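**Packing bench automation, Forberg site: progress report for August**

Prepared by Snædís Frandsen for the Lulell workplace fund

The second robot arm has been running on the packing benches since the start of the month. Both arms now work the day shift, from 7.30 until the afternoon handover. The late shift still packs by hand and will do so until the training is finished.

**Work done in the period**

Ulero fitted the second arm and stayed on site for two days to set it up. The safety stop was tested with the shift leads present. One fault was found, a loose connector, and it was put right the same afternoon.

The arms pick small stationery and hardware items and put them into baskets for the order line. People check the baskets, add anything soft or awkward, and close the order. Items in bags are still left to people. We tried them in the first week and the arm dropped too many.

**Effect on staff**

Five packers work on the day shift. None has left and no hours have been cut, as agreed in the grant terms. Three of them now spend most of the day on checking and on clearing stoppages. The other two have stayed on hand packing at their own request.

Pui-shan Cheng has kept the comments book by the benches. The main points in it are these:

- Less reaching and twisting, and fewer sore shoulders at the end of the day.
- Checking is harder on the eyes than packing was. People want to swap over more often than every two hours.
- The stoppage alarm is too loud and sounds the same for both arms, so people walk to the wrong one.
- There is less talk on the benches now that people stand further apart.

We have asked Ulero for a different tone on the second arm. Swapping over every hour will be tried from next month. We have no answer yet to the last point, and the shift leads will raise it at their next meeting.

**Items and baskets**

Rolls of tape were among the first items moved over to the arms, along with boxed staples and glue sticks. We now use woven baskets for these in place of the old wire trays, which let small things slip through.
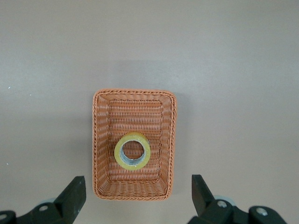 The baskets came from Llorente and cost less than we had allowed. The saving has gone towards floor matting for the checking positions. Some 3 per cent of picks still need a person to step in, mostly where two items have been put down touching each other. Pui-shan has written a one-page guide on laying items out, and it is taped up at each bench.

**Spending**

Spending is within budget apart from training, which has gone over because the late shift needs more sessions than planned. We would like to move the unspent part of the installation money to cover this and ask for the fund's approval.

**Next period**

- Finish training the late shift.
- Start hourly swaps at the checking positions.
- Fit the new alarm tone.
- Repeat the staff survey, using the same questions as before the first arm was installed.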